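Why Do We Have Capital Letters and Small Letters?

When I was seven, I asked my teacher why we need two kinds of A. She said, "Because we do," and I have been grumpy about that answer ever since. So let's do better!

The alphabet we use in English has 26 letters, but you had to learn nearly twice that many shapes. Some of them are easy. A small c is just a big C that shrank. But look at G and g, or R and r. They hardly seem related.

Big letters came first

The ancient Romans carved their words into stone with a chisel. Straight lines are easier to carve than loopy ones, so their letters were mostly tall and plain, and they look a lot like the capitals we use today. The Romans often didn't bother with spaces either. TRYREADINGAWHOLEPAGELIKETHIS and you'll soon have a headache.

Small letters came from people in a hurry

Now imagine copying a whole book by hand, with a feather pen. (Your fingers hurt already, right?) Writers started rounding off corners and joining strokes together so they could go faster. Over hundreds of years those quick shapes turned into our small letters. Some grew tails that hang down, like g and y, and some kept a tall stick, like b and d.

Try it yourself – write a capital E as fast as you can, ten times in a row. Mine go all curvy by the end!

Where did "uppercase" come from?

Printers used to keep little metal letters in wooden trays called cases. The capitals often went in the case on top, and the small letters went in the one below, where they were easier to grab. Upper case, lower case. I love that we still say it, even when we're typing on a phone.

Mixing them up

These days we mostly use a capital to start a sentence or a name, and small letters for the rest. But signs and posters can do what they like. Foam letters are great for playing with this, and you can see both kinds on a wall in the picture, with a word that starts big and goes small and three capitals in the row under it.

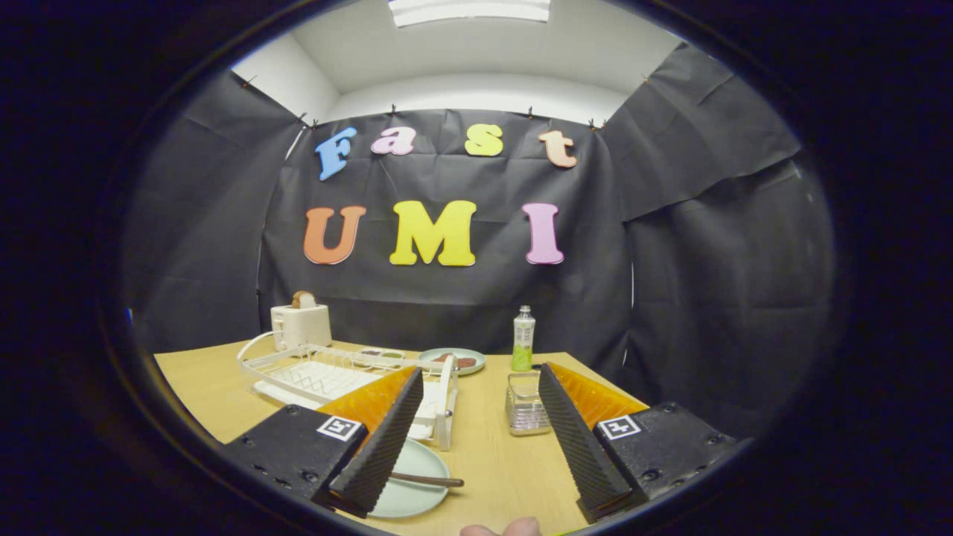
Does every language do this?

Nope! Hindi has no capitals at all. My friend Neelam Yadav grew up reading it, and she told me English capitals seemed very bossy to her at first. Arabic and Chinese don't have them either. Greek and Russian do.

German is the fun one. It gives a capital to every noun, so Dog and Spoon and Cheese all get one, even in the middle of a sentence. Have a go at writing your next shopping list that way and see if anyone at home notices.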